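Medeiros 3-drawer parts cabinet, review

Bought it in July, so had it a while now. Ordered thru the Ranville store. Came flat, box dented, nothing broken.

Assembly
Took one evening. Instructions are tiny. Drawer runners are handed, left and right, check before you screw. I didnt. Had to redo two.

Drawers
Smooth when half full. Load them with screws and the bottom one sags a bit. Label slots are great. Middle drawer is all computer bits now, standoffs, case screws, spare RAM. Dividers pop out if you pull too hard, annoying.

Finish
Scratches easy. Wipes clean tho.

Used it most on an old Dell tower, board out in the open, CPU socket empty. Shallow top drawer kept the little screws sorted.

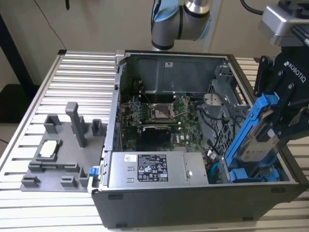 Verdict
Good for small stuff. Not for heavy tools. My old Pustia was sturdier but twice the size and no labels. Would buy again on sale, not at full price.

Yareli Zavala, Evville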